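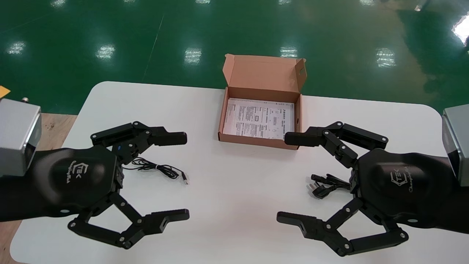

Skernard Wine Circle
Minutes of the November meeting

The meeting opened at 7:10 p.m. in the back room at Kirkegaard. Twelve members present, three apologies. The secretary took the minutes and wishes it noted that the heating was off again.

1. Minutes of the last meeting

Accepted with one correction. The October minutes said members "greatly enjoyed" the unoaked Chardonnay. Two members did not, said so at the time, and want it on record. Corrected to "some members enjoyed."

2. Matters arising

The deposit on the decanters has still not come back. The chair has written twice. No reply.

The question of whether we can pour from a box wine at the holiday social was raised again and put off again.

3. Money

The account stands at $337 after paying for the room. The glassware fund is separate and holds $100, unchanged since spring. One member asked why we have a glassware fund if we never buy glassware. The chair said it was for breakages. The member asked how many breakages there had been. None had been reported, although the cupboard has fewer glasses in it than it used to.

4. Proposed group order from Rivon

The main business of the evening. Rivon has offered the Circle its reserve red by the case, 12 bottles for $252, if we commit before the end of the month. The member who visited the tasting room in October presented the offer and passed around the price sheet.

The secretary asked what the same wine costs if you just walk in and buy it. The answer was $24 a bottle, so the saving is $3 a bottle, before shipping. Shipping is not on the sheet. The member was told over the counter that it would be "very reasonable." Several people asked for that in writing.

There was a long discussion about the word "reserve." Nobody present could say what it means on a Rivon label. There is no regular version of the red for it to be the reserve of, or none that the member was shown. It was pointed out that the word has no legal meaning in this country and that any winery may print it on anything it likes. The member said the wine was good regardless and that we were being hard on a small family place. The chair replied that the place has a gift shop and a helicopter package.

On quality, opinions were split. Those who had tried it described it as smooth, full and a little sweet at the end. The secretary has tasted it once, from a plastic cup at the harvest fair, and thought it was mostly vanilla. Another member said it needs five years. It was asked who in the room had ever kept a bottle for five years on purpose. Two hands.

The sheet also quotes a score of 93 points without saying who gave it. The member will find out.

Motion: to order one case now for tasting at the next meeting. Amended to: buy two bottles at the shelf price, taste them blind against the Zurnel red, and decide after that. The amended motion carried, eight to three, with one abstaining. The member noted that the offer may be gone by then. Noted.

5. Zurnel visit

Zurnel would take a group in the spring. They charge for the tour and do not take it off the price of a bottle, which went down poorly. In their favor, the winemaker does the tour in person and the pours are said to be honest ones. Agreed to ask for a date and a group rate. No deposit is to be paid until we have both – see item 2.

6. Blind tasting

Five wines, all under $30, bags on. Results were read out before the bags came off.

Wine A: thin, liked by one.
Wine B: first by a clear margin.
Wine C: corked. Two members had given it high marks and asked to change their sheets. Refused.
Wine D: second.
Wine E: "fine," on seven sheets.

Wine B was the cheapest on the table. Wine E was the most expensive. The member who brought Wine E said it had been opened too late and served too cold. The secretary recalls a similar explanation last year. Sheets are filed with these minutes.

7. Any other business

A request to replace the scoring system with one out of 100. The secretary spoke against, on the grounds that we can't agree on a score out of ten. Left on the table for next time.

Spit buckets are to be emptied by whoever used them.

Actions
Two bottles of the Rivon red at shelf price, receipt to be kept: the member who presented the offer.
Shipping cost in writing, and source of the 93 points: same.
One Zurnel red, similar price: the chair.
Zurnel dates and group rate: secretary.
Third letter about the decanter deposit: the chair.

Meeting closed at 9:25 p.m.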